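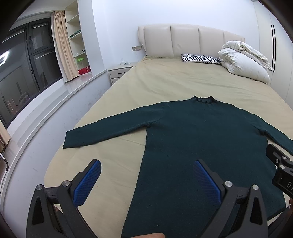 ### 4.2 The clothing exemption and the local levy base

The narrowest of the exemptions in the Mirkurmont levy is also the one that costs the most to administer. Clothing and footwear priced under $300 per item are outside the levy. Everything above that price is charged at the full 7 per cent, on the whole price and not on the excess. A garment such as the long-sleeved sweater in Figure 1 is exempt at nearly any price a mainstream store would ask for it. Coats, suits and formal wear make up most of what remains taxable.

Two features of the rule matter for the estimates below. The first is the notch. At $299 a coat carries no levy, and at $300 it carries $21. Retailers therefore have a reason to price just under the line, and customers have a reason to ask for a small discount when an item is just over it. The second is the definition of an item. The regulation treats a suit sold as a set as one item, but a jacket and trousers on separate tags are two. The same jacket and trousers can be taxable in one store and exempt in the store next door.

We obtained till records from 20 clothing retailers, 13 in Brollport and 7 in Clendville. Stores were approached by letter and took part on the condition that they not be named. Records list the ticket price, the price paid, the product category and whether the levy was charged. They don't identify the customer. Returns were matched to the original sale where the receipt number allowed it and were otherwise dropped. Department stores are not in the sample, as their tills group clothing with other goods in a way we could not separate.

Both cities collect the levy at the same rate and under the same regulation, so the comparison between them is not a test of the exemption itself. It is useful for a different purpose. Brollport employs its own levy auditors, while Clendville relies on the province to review returns once a year. If stores splitting sets into separate items is partly a response to weak enforcement, we would expect to see more of it in Clendville.

The price distribution shows clear bunching below the threshold in both cities. Ticket prices ending just under $300 are far more common than those ending just under the neighbouring round amounts, and the gap is widest for outerwear. Prices paid show more bunching than ticket prices. We read the difference as discounting at the counter, although end-of-season markdowns would produce some of it, and the records do not tell us which kind of discount was given. Dropping the winter clearance period narrows the gap without closing it.

Set splitting is harder to measure. We counted a sale as a possible split when a jacket and trousers with the same style code were rung through on one receipt as separate lines, each below the threshold, with a combined price above it. This catches some purchases where the customer would have bought separates anyway. The share of possible splits is higher in Clendville than in Brollport, which is the direction we expected, but the Clendville stores are few and two of them sell mostly menswear. With those two removed the difference is no longer distinguishable from zero.

The revenue effect of bunching is small next to the revenue given up by the exemption as a whole. Most exempt sales are well below the line and would be exempt under any threshold the province has considered. A case for changing the rule on the grounds of avoidance alone is weak. The stronger argument concerns compliance costs, which fall on stores that must code every item and keep those codes current through each season's stock.

Charging the levy only on the part of the price above $300 would remove the notch. It would also cut revenue from the garments that are now taxed in full. We return to this option in Section 5, together with a flat charge on all clothing paired with a rebate to low-income households.

**Figure 1.** Knitwear category: dark green sweater, long sleeves, short mock-neck collar.

*Note to Section 4.2.* Category codes were assigned by Xiaoqing Qiu and checked independently by Haoran Qian. Disagreements were mostly over whether heavy cardigans belong with knitwear or outerwear, and these were settled in favour of the store's own code.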